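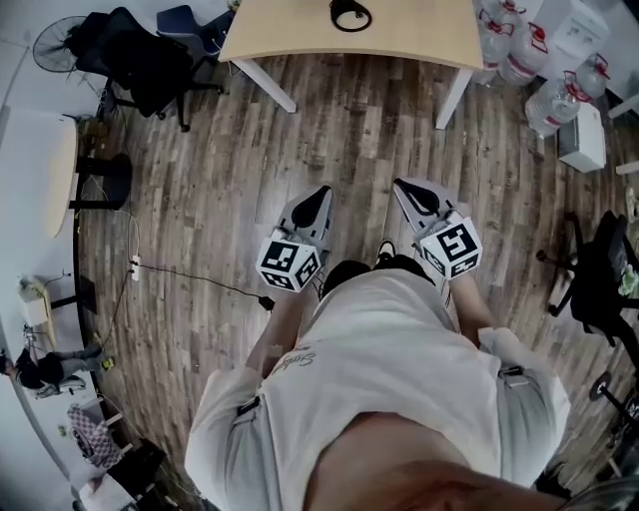

Project diary, Ponesley laboratory, bimanual demonstration study
Entry for Apr 13, 2025
Entered by Viera Hrnčiar

The day was given to the comparison of the two labeling methods for the hand-held gripper demonstrations. The question was set down in January, when the study plan was approved: whether the pose of each gripper, recovered from the printed markers on its cube, is good enough to train a policy without any correction by hand. The result is recorded below together with the reservations of the staff present.

The session opened with the calibration check. Each gripper was held still at arm's length with its marker cube in view, then turned slowly through a quarter circle to either side. Ľubica Štěpánek operated the recording station and read out the residual error after each turn. The left unit passed at the first attempt. The right unit did not, and the offset between the cube and the finger pads had to be measured again and entered into the configuration file. The old value had been carried over from the previous housing and should have been retired with it. A note to that effect has been added to the setup sheet, and the sheet has been reissued.

With both units in agreement, the operators recorded the passing task: an object is taken up with one gripper, transferred to the other in front of the body, and set down on the far side. It was chosen because it brings the two cubes close together, where one can hide the other from the camera. Dagný Mikkelsen had argued for this at the planning stage, on the grounds that a task with the hands well apart would flatter the method. Her view was adopted, and today's figures support it.

The full set now holds 1,543 demonstrations. Of these, 13 were set aside this afternoon on account of a jaw that did not close fully on the object. They have been kept in a separate folder and are marked as failures of grasp, so that they may be used later if the group decides to study recovery.

Results. Ghazal Rezaei ran the Harero pipeline on the complete set in both versions. In the first version the gripper pose comes from the cube markers alone, one camera view at a time, with no memory of what came before. In the second, the marker pose is joined with a smooth motion estimate, so that a short loss of the markers is bridged by the motion on either side of it. Over open movement the two versions gave nearly the same path, and no one could tell the plotted curves apart without the legend. During the transfer itself they differed a good deal. The first version showed sudden jumps whenever only a single face of a cube could be read, and in the worst recordings the gripper seemed to flip about its own axis and back again. The second version removed the flips. It also rounded off the moment of contact, and this concerns us more than the flips did.

The point deserves a fuller account. A policy trained on the second set of labels approaches well and then hesitates at the handover. When Ms. Rezaei replayed the labels beside the recorded jaw opening, the receiving gripper was shown as arriving slightly later than the jaw signal said it had closed. The smoothing had spread a sharp stop over a longer stretch of time. The policy had learned this faithfully. On the Kamath bench arm the same delay appeared, and the releasing jaw opened before the receiving one was in place.

Four settings of the smoothing window were tried before the end of the afternoon. The shortest gave back most of the sharpness at contact, at the cost of allowing a few of the flips to return. Žofie Brabec proposed that the window should not be fixed at all - it could be made short whenever the jaw signal is changing and long at other times. This requires no new recordings, only a second pass over the labels, and it makes use of a signal that we already store and have so far used for nothing but the open and close command. The proposal was accepted for trial. Ms. Brabec will write the change and Ms. Štěpánek will check it against the hand-corrected subset before any training is started.

There was some discussion of whether to move to larger cubes. The markers would be easier to read at the far end of the reach, but the units would be heavier at the front and more likely to touch one another in the transfer. The operators were against it. Ms. Mikkelsen reported that wrist fatigue is already noticeable toward the end of a long block, and she asked that the blocks be shortened whatever is decided about the cubes. The request was granted with immediate effect. The question of size is left open until the revised labels have been seen.

A message was received from our partners at Sonholm asking for an early copy of the data. It was agreed that the raw recordings may be sent as they stand, with the configuration file in its corrected form, but that neither set of derived labels should leave the laboratory yet. I replied accordingly. They were also asked to state which coordinate convention they use for the gripper tip, the matter having caused a week of confusion on the last exchange.

Outstanding at close:

Offset of the right unit to be measured once more by a second person and signed for.
Recordings made before the correction to be reprocessed with the new value. The raw files are unaffected.
Variable window to be written and tested on the hand-corrected subset.
Bench trials on the Kamath arm suspended until the new labels are ready.
Hard disk 2 is nearly full and is to be copied to the archive before the next block.

My own opinion, entered here as such, is that the marker method will prove sufficient for this task, and that the error we have been chasing lies mostly in our treatment of time. I would not put that in the report on the present evidence. Ms. Rezaei is less certain and would like to see the transfer repeated with a heavier object first. The request has been added to the plan for the next block.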